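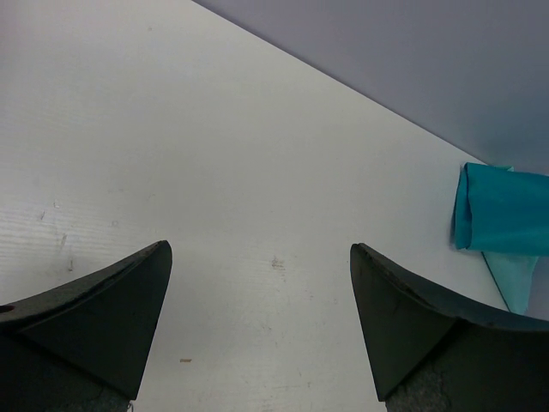
**PIRNTON, Mar 15, 2026** – The clothing room on Drolletti Street will open again this week with longer tables, new shelves and one simple rule for everybody who helps there: every shirt must be folded in the same way before it goes on the shelf.

The room gives used clothes to families in Pirnton without payment. It was closed during the winter, when the heating in the old building was repaired. In that time the donations did not stop. People left bags with a neighbor shop, Nông Fabrics, and the shop kept them dry in its back storage until the room could take them in. According to Đạt Đinh, who organizes the work, some 900 pieces of clothing are now waiting to be sorted, and more than half of them are shirts and T-shirts.

"Before, each person folded like at home," Đinh said. "One made a square, another one made a roll. On the shelf it looked like a mountain, and when a mother pulled out one shirt, five others fell on the floor."

The new way of folding is a long strip. The shirt is laid flat on the table, the two sides are brought to the middle, and the sleeves go inside. After this the strip is folded again from the bottom to the top, so that the finished shirt can stand on its edge in a drawer or lie in a pile. Đinh learned it many years ago, when he worked in the laundry of a hotel, and he has changed it a little for children's sizes.
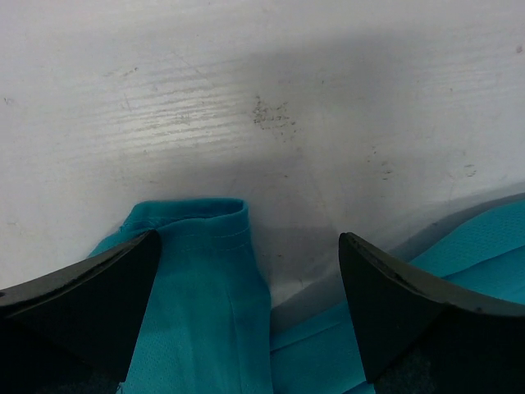

Sorting takes more time than folding. Every piece is first shaken out and looked at on both sides, and the helpers pay most attention to the places where a shirt becomes old first, such as the neck, the underarms and the lower edge. A hem is a good sign of how the whole piece was treated. On a turquoise garment the folded edge can be seen with a faint line of stitching just under it, and a line like this is what the helpers look for with their fingers before they decide about the pile. If the thread is open in a short place, the piece goes to the repair box. If it is open along the whole side, the cloth is used for cleaning rags.

The tables are also checked. They are white, which Đinh asked for, as dirt and small threads are easier to notice on a light surface. They collect specks during the work, and the plan is to wipe them between two loads of clothes. A brush hangs by the door for this purpose.

The money for the tables and shelves came from a street sale in September. Drarano, a small furniture workshop at the edge of the town, cut the shelf boards and asked only for the price of the material. The boards are 50 centimeters deep. This was discussed for a long time, for the first plan had deeper shelves, and then the piles in the back would be forgotten.

Colors will be kept together inside each size. Blue and green shirts are the largest group at the moment, and the helpers have agreed that turquoise belongs to blue. It sounds like a small question, but last year the same shirt was sometimes moved from one shelf to the other and back again in a single afternoon. 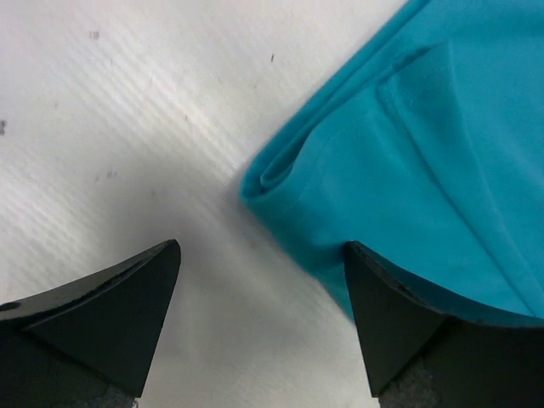
Soft cotton shirts are the most difficult for new people. The cloth moves when it is pulled, and one corner often stays under the rest. Đinh advises to begin from the hem and to make it straight first, then to go up slowly to the shoulders. He does not want that anybody presses the cloth hard with the hand, because the line of the fold then stays in it for weeks. Thick shirts may be folded one time less than thin ones.

Small things such as socks, hats and baby clothes are not folded in strips. They are put into baskets at the end of the tables and are sorted only by size. Visitors can look through these baskets without help, and it is allowed to take pieces out and put them back in any order.

The room has place for 200 folded shirts on the open shelves. The other clothes stay in closed boxes and are brought out when there is space again. Winter coats will not be accepted until September, as they need too much room in the warm months.
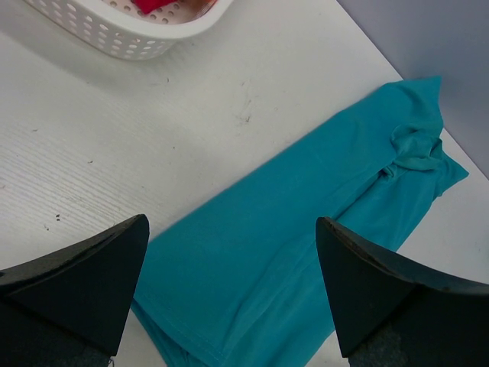

People who want to learn the folding can come to a short lesson on the first opening day. It takes less than an hour and nothing must be brought, although an own T-shirt is useful for practice. Children may come too, together with an adult. A sheet with drawings of every step will hang on the wall over the tables, in English and in Vietnamese.

Donations should be clean and dry, and they should be in bags that can be closed. They do not need to be folded. "We will open it again anyway," Đinh said.

The clothing room is open on Tuesdays and Fridays from 2 p.m. until the early evening. The entrance is from the yard on Drolletti Street, and bags can still be left at Nông Fabrics on the other days during the opening hours of the shop.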